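Durnent Says Its Town Clothing Bins Keep 1,000 Tons Out of the Dump. Where Is the Proof?

By Brenda Rudd

DRONSTEAD - The town council will decide in March whether to keep Durnent's used-clothing bins on public land for another five years, and the company has come back with a very large number to help it along. According to the glossy report it handed out last month, the bins have kept 1,000 tons of clothes and shoes out of the county dump since the program began.

It is a nice round figure, and it is printed on the cover in type you could read from across the street. What the report does not say is how anyone got to it.

Durnent's trucks are not weighed when they leave town. The company's local manager, Carl Tsikata, said so himself when council members asked him at the last work session. Drivers write down how full each bin looks, in quarters, and an office in another state turns those marks into pounds. Asked what a full bin is supposed to weigh, Tsikata said it was 300 pounds "on average, give or take the season." Asked who had checked that, he said he would get back to the council. As of this week the town clerk had received nothing.

Even if the pounds are right, they only tell you what went into the truck. A shirt dropped in a bin behind the library has been "diverted," in the report's language, the moment the lid closes. Where it goes next is covered in a single paragraph, which says items are "reused, repurposed or recycled through our trusted partners." The partners are not named. The only one Tsikata would name in public was Uvance, a sorting business that buys mixed loads from several collectors, and he would not say how much of Dronstead's clothing ends up there.

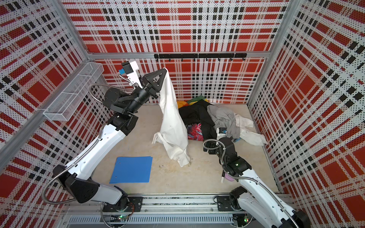
Uvance was a little more forthcoming by phone. A woman in its sales office said loads are split by grade. The best pieces go to resale shops, the next lot goes overseas in bales, and worn cotton is cut up for wiping rags. Anything stained, moldy or badly torn is thrown away. She put the share thrown away at around 11 percent for a typical load but said she could not speak for any one town, and she did not have the number in writing.

If that share held for Dronstead, a good hundred tons of what Durnent says it saved from the dump would have gone to a dump after all, just somebody else's. The report takes nothing off for that. Nor does it take anything off for clothes that are shipped abroad and never sold, a problem that has been written about for years and that gets no mention in its 30 pages. There is room in there for two full pages of quotes from happy residents.

Then there is the money. The town gets a flat yearly fee for each bin site, set when the first contract was signed and not raised since. Council members have asked twice what Durnent earns from the clothes. The company says its prices are private. That may be its right, but it makes it hard to judge whether the town is getting a fair deal or handing over free parking spaces to a business that does well out of donated sweaters. The bins themselves do not help clear things up. They carry a large heart and the words "Give Back," and it takes some hunting to find the smaller line on the side saying Durnent is a for-profit company.

Several people who stopped at the Mill Street bin on a recent morning thought they were giving to a charity. One man unloading trash bags from his hatchback said he had assumed it was for the homeless shelter. Told that it was not, he looked at the bags, shrugged and put them in anyway. The shelter, four blocks away, takes winter coats and new socks at its side door and says its coat rack has been thinner since the bins came in. It has no records going back far enough to show whether the bins are the cause, so that claim should be treated with some care too.

None of this means the program is a bad one. The bins are handy, they are emptied more often than they used to be, and plenty of those clothes would surely have gone out with the weekly garbage. The public works office says complaints about bags piled beside the bins have dropped, though it still sends a crew to the ball field site after most holiday weekends, at the town's cost.

But the council is being asked to sign for five years on the strength of one number, and the only people who can vouch for it are the people who want the contract. Two members have said they would like trucks weighed at the county scale for three months before any vote. The scale is on the road out of town, and a county worker there said a weigh-in takes a few minutes. Tsikata told the council that would be "a burden on our routes."

The draft contract, as it stands, does not call for weighing. It asks Durnent to supply a yearly report "in a form of its choosing." Residents can read the draft at the clerk's office during business hours, and written comments will be taken until 4 p.m. on the day before the vote.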